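I have been in machine learning for nine years and this month my job is sorting paper clips. A thread.

1/ Background for the people who joined after I stopped posting about bread. I work on a small team building a learning system that does fiddly two-handed tabletop chores. It learns by watching people do them. The people are us.

2/ The plan says 1528 episodes by the end of May. An episode is one go at one task, start to finish, hands in view the whole time. A task is something like "put the clips where they belong." My mother asked what I do all day and I read her that sentence. She said, "And they pay you?"

3/ You would think the hard part is the model. The model is somebody else's hard part. Mine is deciding what counts as done. Is a binder clip put away if it's in the right cell but balanced on its handles? What if it's in the right cell and another clip is holding on to it? We had a 40 minute meeting on this. There were slides.

4/ Verdict, for the curious: balanced is fine, clamped to a friend is a fail, and a clip on the floor ends the episode. I voted against the floor rule. I am the one who drops them.

5/ The rig is simple. Camera on your head, a strap on each wrist with printed square tags so the software can work out where your hands are. The tags have to stay flat and visible, which means you can't scratch your nose in the middle of an episode. You have never wanted to scratch your nose so much in your life.

6/ Our head of collection is Wiesława Rutkowska, who came over from Kwofie, where she spent years getting warehouse footage into usable shape. She has one rule and it's taped inside the lid of the kit: DO IT LIKE YOU WOULD AT HOME. At home I have a drawer. Everything is in the drawer.

7/ "Like at home" is a harder instruction than it sounds. Put a camera on somebody and they start moving like a flight attendant pointing out the exits. Big slow gestures. Every clip presented to an invisible audience. We threw out my first 54 episodes for this. Wiesława's note in the log said "too polite."

8/ So now I talk myself through groceries while I sort. It keeps the front of my brain busy and the hands go back to being hands. Onions, dish soap, clip, clip, the good yogurt.

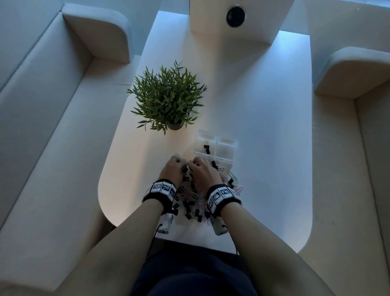
9/ Clips are a mean choice of object, by the way. Binder clips are stiff, have wire parts that flop around, and catch on anything. Paper clips are thin, slide under everything else, and link up with each other when your back is turned. The clear ones are worse than the pink ones. A depth sensor looks at a clear plastic loop and shrugs.

10/ I asked if we could start with, say, blocks. Dulce Contreras, who trains the thing, told me blocks were last year. "It's great at blocks," she said, in the voice you'd use about a nephew who is great at one video game.

11/ What she wants from us is mess. If I lay the clips out nicely before an episode, the model learns to sort clips that were laid out nicely, and then it meets an office and falls apart. So the pile gets dumped fresh each time. I have become good at dumping. There's some wrist in it.

12/ She also wants mistakes, within reason. Pick up a clip, have it slip, pick it up again: gold. The model needs to see what recovering looks like. What she does not want is fake mistakes. I tried a few when I was ahead of schedule and she found every one. "You flinch before you drop it," she said. I have not been seen through like that since middle school.

13/ Somebody in the replies is asking why we don't do this in simulation. We do! Simulated binder clips are wonderful. They never pinch you and they pass through each other like ghosts if the settings are off. The Zarkham people have a simulator with proper springs in it, and Dulce uses it overnight. It helps. Then you test on real clips and it grabs the handles the wrong way round with total confidence, and back I go to the table.

14/ Also asked: do two people sort the same way? No, and this has caused some feeling on the team. I take a bunch and pick through it with both hands. Dulce goes one at a time, like she's feeding a parking meter. Wiesława pulls all of one kind first and then does the other. Every one of us believes the other two were raised badly.

15/ For a while the plan was to choose one style and make everybody use it. Cleaner data, quicker training. We tried it for 200 episodes, with Dulce's style, since she had the admin password. The model got very neat and very slow, and when two clips were stuck together it just hovered. It had never seen anyone pull two clips apart. Dulce never has two clips in her hand.

16/ So mixed styles it is. I have been gracious about this. I've mentioned it maybe once a day.

17/ The part of the job I didn't expect to care about is labels. After a session you go back through your own footage and mark where each thing starts and stops. Reach, grasp, move, let go. You learn a lot about your own hands this way. Mine spend a shocking amount of time hovering over the pile, doing nothing, like a man in front of an open fridge.

18/ "Hover" was not in our list of labels. It is now. I got it added, and it's my main contribution to the field so far.

19/ Tools, since I get asked: we label in Kavel, which is fine. It crashes if you rename a task while somebody else has it open, so we shout before renaming. The storage is on Paleck. Please don't write to me about Paleck. I know.

20/ Tips if you're setting up something like this with your own team. Write down what "done" means before you record anything. Check your tags at the start of every session, they curl. Change the lighting and the clutter now and then. Keep your bad episodes in their own folder, because in a month someone will want to know what bad looks like and you'll want to have it handy.

21/ And trim your nails, or don't, but be consistent. I cut mine halfway through a batch and my grasp times jumped. Dulce sent me the graph with an arrow on it and the word "manicure?"

22/ Did it learn anything? A bit. Last check, it was getting binder clips into the right cell more often than not, and paper clips when they weren't linked. When they are linked it lifts the whole chain, holds it up, and puts it back down on the pile. I watched it do that and thought, yes, I know exactly where you got that from.

23/ Next up after clips is rubber bands. I've asked for the minutes of the meeting where that was decided.

24/ Back at the table at 2 p.m. Replies will be slow, I can't type with the straps on. If anyone has a good way to stop printed tags from curling, I'm listening. We've tried tape. We've tried the other tape.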